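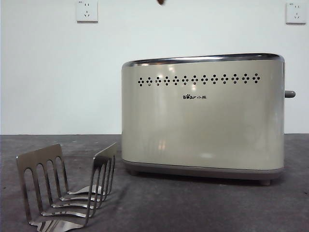
The Second Reel

Zarmeena Satti had the job of cutting the president down to two hours. The first assembly of Bhutto ran close to four, and the producers at Plondex wanted something they could show to a distributor in January.

She worked from the spare bedroom of her apartment with the door closed. Her director, Faisal Shaikh, came by most mornings at nine and sat behind her on a folding chair. He had spent six years getting the movie made and he didn't like to see any of it go.

"The balcony speech stays," he said.

"The balcony speech is eleven minutes long."

"He spoke for an hour in real life."

She played it again. There were 900 extras in the square, and the camera went over them slowly and then went over them again. The actor had the voice right and the hands right. By the fifth minute she was thinking about her car payment.

"What does he want in this scene?" she asked.

"He wants them to love him."

"We know that by the second minute."

Faisal got up and went to the kitchen. She heard him open a cabinet and run the tap. While he was gone she made a copy of the sequence, took out everything between the first cheer and the last, and put in a shot from a different day – the wife in the car with the window rolled up, listening. Augustina Ayaaba had played the wife. She had been paid $4,000 and had nine lines in the whole script, and she was better than anyone else in it.

Zarmeena didn't show him. She saved the file under another name and went to see about breakfast. 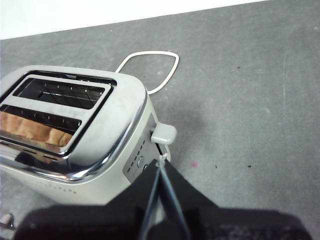
Breakfast, day 60 of the edit.

They ate standing up. Faisal talked about a letter from the family's lawyer, who had read an early draft and objected to the drinking. Yasmine Slaoui at Plondex wanted the drinking kept, and more of it if there was any.

"She thinks it's a comedy," he said.

"Parts of it are."

"Which parts?"

"The cabinet meeting. The thing with the horse."

He thought about that. "The horse really happened," he said.

Back in the bedroom he asked to see the speech one more time, and she opened the other file. He watched the cheer. He watched Augustina in the car with the crowd noise coming through the glass, and her face when it rose. Then the square was empty and men were sweeping it. The whole thing ran two minutes and ten seconds.

He was quiet for a while. Down on the street a truck was backing up.

"You can't hear what he says," Faisal said.

"No."

"I wrote that speech in my mother's house. It took me all of one winter."

"I know you did."

He leaned over and moved the playhead back to the car himself, which he had never done before, and let it run.

"Give her two more seconds," he said. "Before the cut."

She gave her two more seconds.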